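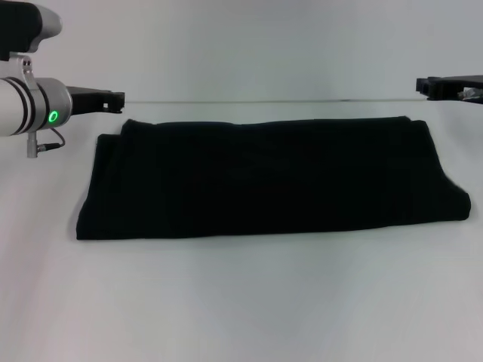
Planting by Signs in Clarkholm and Clamerville
Project report, spring term
Environmental Studies, independent project

Why I picked this

Anybody who gardens in our part of the state has heard that you plant peas when the forsythia blooms, that you sow beets when the dandelions open, and that you put beans in when the lilac is in full flower. The sayings get repeated at the seed counter, on the radio and in the free calendar from the feed store. They are repeated with a lot of confidence, usually by people who planted their peas whenever they had a free afternoon.

I wanted to know whether the signs tell a gardener anything useful that a soil thermometer doesn't. I went in thinking probably not. I still mostly think that, with one exception I will get to, but I should say at the start that one spring in two gardens can't settle the question, and I don't trust anyone who says their one spring did.

What the sayings claim

Before going outside I tried to write each saying down in a form that could be wrong. This took longer than I planned. "Plant peas when the forsythia blooms" sounds clear until you stand in front of a forsythia. Does it mean the first open flower, or the whole bush yellow? The bush by the Clarkholm library opened from the bottom up, and by the time the top was in flower the lower branches were already dropping petals onto the sidewalk. You could have picked almost any day in that stretch and said you had followed the rule.

I ended up with five signs:

Forsythia in bloom: sow peas.
Dandelions in bloom: sow beets and carrots.
Maple leaves unfolding: set out broccoli and cabbage.
Apple petals falling: sow corn.
Lilac in full flower: sow beans.

For each one I wrote a definition in my notebook before the season began and tried to keep to it. For the forsythia I used "more flowers open than closed on the side facing the path." For the lilac I used the day when the bottom flowers on most clusters were starting to fade. These are my definitions. If a reader's grandmother used a different one, she may well have been right and I may have tested something she never said.

I left out the sayings about the moon. Those really need a project of their own and more patience than I have.

The two gardens

The first site was the teaching garden behind the science building in Clarkholm. It slopes south, has a brick wall along the north side, and has been dug and composted by classes for as long as the building has been there. The soil is dark and drains fast.

The second was a rented plot in the Kaveck allotments outside Clamerville, down near the creek. That ground is flat, heavy and slow. Cold air sits in it on still nights. In March there was frost in the Kaveck grass well into the morning when the streets in town were already bare.

I chose the two because I expected them to disagree. The supporters of planting signs say that the plants "feel" the local conditions, so a lilac in a cold hollow will bloom late and the beans next to it should go in late too. That is a fair argument and it is the best one for the method. It only works, though, if you watch plants in your own hollow. Nearly everybody I spoke to was going by a bush somewhere else, on a drive to work or in a neighbor's front yard.

Method

I kept records for eight weeks, starting in March. At each visit I wrote down the stage of every sign plant, the soil temperature at seed depth, and the state of the soil when squeezed in the hand. Readings were taken in the morning, because afternoon readings in the Clarkholm beds are flattered by the brick wall.

In each garden I sowed one row of each vegetable on the day its sign came in, and a second row on the day when the soil reached the temperature printed on the seed packet and stayed there. Both rows had the same seed and got the same water. The corn and beans were the last to go in, and those rows hadn't finished coming up when my records ended, so I treat them with more caution below.

I should mention the thermometer. The one from the department cupboard and the one I bought disagreed by up to two degrees when I put them in the same pot of soil. I used mine throughout so that at least the error would be the same everywhere. A good deal of the advice I read gives planting temperatures with a firmness that a cheap thermometer can't support, and the gardeners who trust a dial should be questioned as hard as those who trust a bush.

What happened

Peas. In Clarkholm the forsythia came in early, after a warm spell, and then the weather turned back to sleet. The sign row went in as the rule said. It came up slowly and with gaps, and when I dug in the gaps I found soft, gray seed. The thermometer row went in later and came up evenly. In Kaveck there is no forsythia on the allotments, so I used the nearest one, in a yard up the hill. By its signal I was sowing into soil that stuck to the trowel in a lump. Most of that row rotted. A neighbor on the next plot told me the rule had never failed him. His own peas were not in yet.

Beets and carrots. The dandelion rule is hard to test because dandelions bloom whenever they feel like it. There was one flowering against the brick wall while there was still ice in the rain barrel. Using my definition, which asked for dandelions open across the whole lawn, the sign and the thermometer came so close together that I couldn't see any difference between the rows. A supporter could call that a success. I would say that by the time a lawn is full of dandelions, most people have noticed it is spring.

Broccoli and cabbage. The maple sign gave a reasonable date in both gardens. The plants sat still for a while and then grew. Flea beetles did far more damage than cold did, and I had nothing in my plan about flea beetles.

Corn. Petal fall on the Clarkholm apple was brought on by a windstorm in the night. The petals were on the tree at supper and on the ground at breakfast, and I doubt the soil had any part in it. I sowed anyway. The row was thin at the last visit, and so was the other one.

Beans. This is the exception. Lilac bloom tracked the soil better than any of the other signs, and it did so in both gardens. The Kaveck lilac stands on the allotment fence and was well behind the one in town, and the Kaveck soil was behind by much the same stretch. If I had gone by the lilac on the fence and left the thermometer at home, I would have sown at nearly the same time. I was a bit annoyed by this, having written half of my conclusion in February.

Why the lilac might be better

My guess is that it comes late. Early signs like forsythia respond to a few mild days, and a few mild days in March mean very little here. By the time the lilac is in full flower the air has been warm for long enough that the ground has caught up. If that is the reason, then any late-blooming shrub would do the job, and the lilac has the reputation because so many people planted lilacs. I didn't have another late shrub to compare it with, so this stays a guess.

There is also the matter of which springs get remembered. The saying survives the years when it fails, because a bad pea crop gets blamed on mice or old seed or the rain. Nobody in the Kaveck allotments keeps a written record that I could find, apart from one notebook in the tool shed which turned out to be about who had borrowed the wheelbarrow.

Problems with this project

It covered one season. There were two gardens, and each had one row per treatment, so a single mole could have changed my results, and in the Kaveck carrots one possibly did. I decided when each sign had arrived, and I already had an opinion. A better version would have someone else judge the bloom stage without knowing the soil readings.

My sign plants were different ages and probably different varieties. The town lilac has a tag reading Miyazaki, which I haven't been able to match to any variety in the library's books, and the allotment lilac has no tag. Varieties can differ in bloom time without any help from the weather.

I also compared the signs only with soil temperature. Wetness mattered more than I had allowed for. In the Kaveck plot the soil was warm enough for peas well before it was dry enough to work, and neither the forsythia nor the thermometer had anything to say about that. Squeezing a handful of it did.

What I would tell a gardener

Ignore the forsythia, at least for peas in heavy ground. Watch a lilac if you have one growing in the same kind of spot as your beans, and write down the date every year. For everything else, squeeze the soil, take a morning reading, and keep some seed back for a second sowing. I used all of mine on the first pea rows and had to buy more.

The records for both gardens are in the department binder, including the rows that failed. The Clarkholm beds are being kept in beans and cabbage through the summer, and whoever takes the project next spring can have my bloom definitions, though I would change the one for dandelions.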